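Drunder phone and tablet dock

A charging dock for people who keep their phones longer than the fashion says they should. Made by Rutitz, sold by us, and still the thing we recommend most often when somebody rings up asking what to do with an older Android handset that won't hold its charge past teatime.

The Drunder takes one phone and one small tablet side by side. There's a USB-C lead at the front and a second socket behind for whatever cable your older device came with, so you needn't throw anything away. We've had one on the go since last August – charging every night, moved from room to room, dropped at least once – and the only wear is a slight shine on the rubber feet.
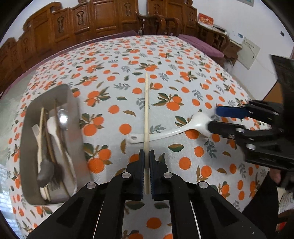 Software and updates

The dock has a little firmware of its own, which you look after through the Cirnon app. Version 4 came out on June 3, 2025 and added the overnight limit, so that charging stops at 90 per cent and tops up to 100 shortly before your alarm. You'll want Android 9 or later for the app, but please don't be put off if your phone is older than that! The dock charges perfectly well without it, and you would only be missing the limit and the battery history page, which I must say I look at far more than I need to.

Updating takes a few minutes over Bluetooth. Keep the phone on the dock while it runs, and leave the light to go from amber to green in its own time.
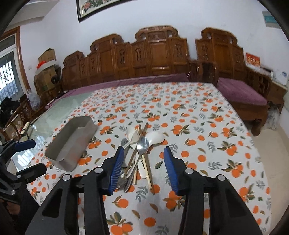

Kenta Uchida writes that his took two goes to update, the first having stalled until he turned battery saver off, and that it has behaved itself ever since. He would like a longer mains lead, and so would we.

In the box

Drunder dock
Mains adaptor and lead
USB-C cable, 17 cm
Printed quick start sheet

Spare cables and feet are kept in stock under Malabanan Spares. Orders and returns go to Eduardo Policarpio at the shop.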